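Distwood Office Services Group
Minutes of the monthly supplies and facilities meeting
Date: 2024-12-25
Chair: Samuele Sorrentino
Location: Skiremura building, second floor
Quorum present. Meeting opened at 9:05 a.m.

1. Minutes of the previous meeting
Approved with one correction. Item 4 should read "supply line," not "drain line." The chair initialed the corrected copy.

2. Matters arising
2.1 The key cabinet on the second floor has been relabeled. Closed.
2.2 The loading dock light is still out. The part is on order. Carried forward.
2.3 The printer lease was extended on the existing terms. Closed.

3. Hot drinks supply
3.1 The meeting reviewed consumption of single-use cups against the August baseline. The August figure was 500 per week for the building. The current figure is 314 per week. The count is taken from sleeves opened, so partly used sleeves are included as full.
3.2 The drop was put down to two changes made at the same time: the move of the cup stock from the open counter to the supply closet, and the issue of mugs to permanent staff. The meeting could not separate the effect of the two. Ground floor usage fell less than second floor usage.
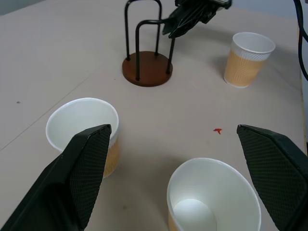
3.3 The present contract with Magesa runs month to month. Magesa has offered a fixed unit price if the group commits to a full year. The chair noted that a commitment based on the August rate would leave surplus stock at the current rate. Agreed to request a quote on a lower annual volume before deciding.
3.4 Lids. The lids delivered in the last two orders do not seat properly on the smaller size. Magesa has accepted the return of one carton. The second carton was opened before the fault was reported, and credit for it is in dispute.
Action: chair to write to Magesa on 3.3 and 3.4.

4. Water and descaling
4.1 The hardness reading at the second floor tap was 130 ppm. The ground floor was not tested because the test strips had expired. New strips are to be ordered.
4.2 The descaling interval stays as it is until both readings are available. The log sheet is to be kept inside the cabinet door, with date and initials for each entry. Entries without initials will be treated as not done.
4.3 The filter cartridge on the ground floor is past its change date. To be replaced this week.

5. Waste
5.1 Viltetti has confirmed that cups with a plastic lining are not accepted in the paper stream. The wording on the bin labels is out of date and will be changed to match the collection terms.
5.2 A separate cup collection was discussed. Viltetti requires a dedicated bin on each floor and a minimum pickup of one full bag. At present volumes the minimum would be met on the second floor only. A shared bin by the elevator was proposed as a trial.

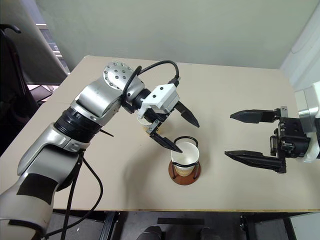
Reading time: 3 minutes

5.3 The trial was approved subject to the position of the bin being cleared with the fire warden. Liquids are to be emptied before disposal. The label should say so.
Action: chair to confirm start date with Viltetti.

6. Any other business
6.1 The refrigerator on the ground floor will be emptied and cleaned on Friday. Unlabeled items will be discarded.
6.2 A request for a second kettle was declined. The circuit is already at its rated load when the dishwasher is running.

7. Next meeting
Date to be circulated with the agenda. Items to the chair in writing.

Meeting closed at 9:50 a.m.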